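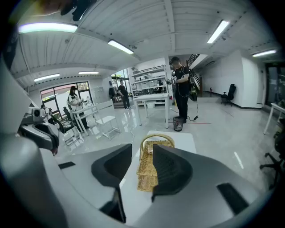

Wool pool in Hirkimitz sells out, minus the itchy stuff

HIRKIMITZ – The county's small-flock wool pool closed its July sale with 2,627 pounds sold out of 3,389 brought in, a result the organizers called encouraging and the owners of the other 762 pounds called something else.

Fleeces came from 414 sheep, most of them kept by people who also have day jobs. Fine and medium grades went to two mills before lunch. What stayed on the scales was coarse, short or full of hay, and in several cases all three.

The best price of the day went to a gray lamb fleece from Justitz Farm, bought by a handspinner who had driven in from the coast and did not haggle. A ram named Famine, whose weight suggests the name didn't take, gave the heaviest fleece for the second year running. It did not sell.

The Cabanatuan Spinners' Guild has offered to take the leftovers for felting classes this fall. Growers who would like theirs back have until the end of August to pick it up. By 4 p.m. there had been 2 such requests, one of them from a man who wanted it for his tomatoes.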